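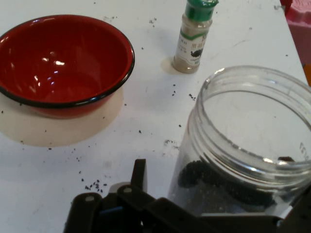
Red bowl, green-capped shaker, open clear jar. White table, stained.

Flirnudetti - pours and spills, dry goods

README, last touched February

What it is
Stills and short clips of dry kitchen stuff going from one container to another on a tabletop. Spices, seeds, grains, coffee. Labels for the containers, what's in them, and the mess. The mess is the part we care about most.

What's in it
1,365 clips, 19 sessions, 18 kinds of container
clips/ - one folder per session
stills/ - pulled from the clips, same numbering
labels.csv - one row per clip
surface.csv - one row per session, see below
old/ - ignore, first try at the labels, going away once I've checked nothing links to it

Columns in labels.csv
source - jar, shaker, bag, cup, scoop
target - bowl, plate, jar, pan
contents - see next section
fill - empty, low, half, high. By eye.
lid - on, off, cant_tell
spill - none, specks, pile
notes - free text, mostly typos, sorry

Contents
We label by look, not by the shopping list. Small dark stuff is "dark_granular" unless a label or a close view settles it. Peppercorns, black seeds and coffee grounds look the same from across a table and people were guessing differently, so the guesses came out. Fine gray or tan powder is "powder_light". If a shaker has a picture on the label that goes in notes, and doesn't change the contents value.
Text on packaging is kept as is. Some of it is Chinese. Not transcribed yet.

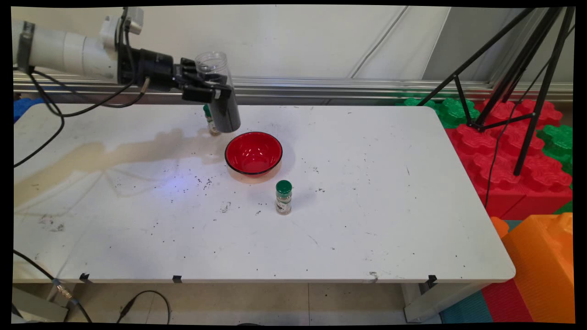

Clear jar tilted over the bowl, dark specks on the tabletop.

Spill
specks = separate bits you could count if you had to
pile = bits touching, more than a spoonful
Specks count wherever they are on the table, including ones left from an earlier pour. So spill does NOT mean this pour caused it. If you need that, compare with the clip before, same session.

Surface
Stains stay in. Table was not scrubbed between pours and a beige or brown patch on white is marked "stain", never "spill", even when it's right under the bowl. Rings under shakers, same thing. Glare spots are "glare". Scuffs arent labeled at all.

Known problems
- session 5 has lid and fill swapped in labels.csv, fix comming
- bowls: one color value only, we use the inside. Outsides shift a lot with the light, red in one view and nearly orange in another
- clear jars against white are hard, outlines are loose around the neck and threads
- "cup" got used for two scoops, Esquivel split only
- fill for tilted jars is unreliable, don't train on it without looking

Splits
Canbridge = train, Stuner = validation, Esquivel = test. Split by session so the same stain doesn't turn up in two of them.

Contact
Raíssa Tavares, labels and everything in old/. Send the clip number and the row, please.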